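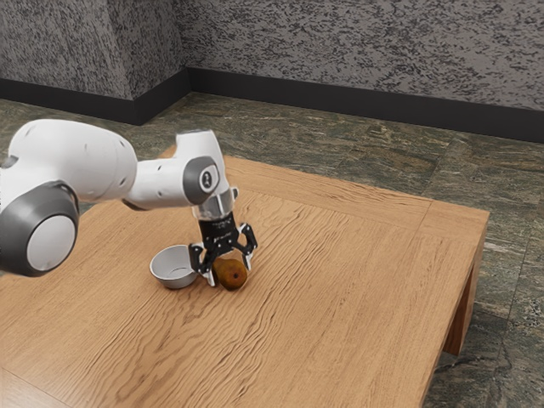

Next month our community learning center is holding an open day at the Clondau workshop, and I've been handed the robot corner (yay, and also help!). I've been to one robot demonstration in my life and loved it so much that I signed up on the spot to run this one. The plan is a loop on a big screen in the simulator, with the arm lowering its two-finger gripper around a round orange-brown fruit beside a small empty bowl, and then visitors get to try the same job themselves with the controls. I have it set up on a wooden table with really strong grain, which I think looks lovely on the screen. We get school groups in the morning and families after lunch, up to 500 people over the day if the weather is kind.

What I'd love to know from anyone who has done this: how long should one turn be, do I let people drive the arm themselves or only press start, and is a simulated robot going to disappoint kids who came for a real one? We do have a small real arm in the building, but it will be behind a screen and only the instructor is allowed to run it. Also, fruit or blocks? My co-organizer thinks blocks are safer. I like the fruit!

— clondau_openday

stovetop_radio

Keep the fruit! I've helped at four of these days now and the everyday objects win every single time. People walk past colored blocks because they've seen colored blocks. Put a piece of fruit and a bowl on the table and grandmothers stop to give advice to the robot.

On turns: 2 minutes each, with a timer everybody can see, and groups of no more than 13 at the screen. We tried 20 in a group the first year and the ones at the back wandered off to the snack table and didn't come back. If a school sends a bigger class, split it and send the other half over to see the real arm, then swap.

Definitely let them drive. Pressing start is fine for the little ones, but anybody over eight or so wants to steer, and they want to get it wrong. At our day in Stunovach there was a boy who spent his whole turn pushing the gripper into the tabletop and he had the best afternoon of anyone. In the simulator you just reset and go again, so no harm done. Put the reset on one big key and tape over everything near it. I mean it about the tape — we lost a quarter of an hour when somebody's elbow closed the program and the password was in a bag in another room.

As for disappointing them, I worried about the same thing and it was fine. Do the screen first and the real arm second. By the time they get to the real one they know what to look for: they watch the fingertips, they notice how far the arm slows down near the table, they ask why it didn't go in from the side. The group that saw the real arm first was much quieter at the screen.

Two more things I'd do again. Have the kids guess out loud before each grasp whether it will hold. And before anyone touches anything, ask them to pick up an orange with just a thumb and one finger and set it down in a bowl slowly. They all think it's silly and then they all do it three times. Bring a bag of oranges, some of them will be eaten.

You're going to have so much fun with this.

gearbox_lurker

blocks are easier. fruit rolls. also check the projector the day before

papertape

Agree with most of the long reply above, though I'd stretch the turns a bit for adults. They spend the first minute telling you they're no good with computers, and then they don't want to leave. For the after-lunch crowd I'd go with three minutes.

I came at this from the visitor's side. My daughter and I went to the Vasiliauskas open house in November, and their best idea was a very simple one. The presenter ran the same pickup slowly, stopped with the fingers on either side of the object but not closed yet, and asked us what the robot needed to know next. How wide is it? Is it soft? Where does it go after? A whole room of people started arguing about fruit. I'd have your loop pause at that exact point and leave it there while you talk.

Their weak spot was the sound. The room echoed and the presenter had no microphone, so borrow one if you can. They also handed out a sheet from a course called Clirum with all the joints labeled, and it was over most people's heads. A half-page with one drawing and three words on it (wrist, gripper, fingertip) would have done the job. My daughter still says "wrist" in a robot voice when she opens jars.

gearbox_lurker's point about rolling is fair for your real arm. A folded dish towel under the fruit fixed it at the one we went to. In the simulator you can try a few starting spots beforehand and keep the ones that behave. I'd leave one awkward spot in for the teenagers.

If you're posting the hours anywhere public, put the link in this thread. We'd make the drive.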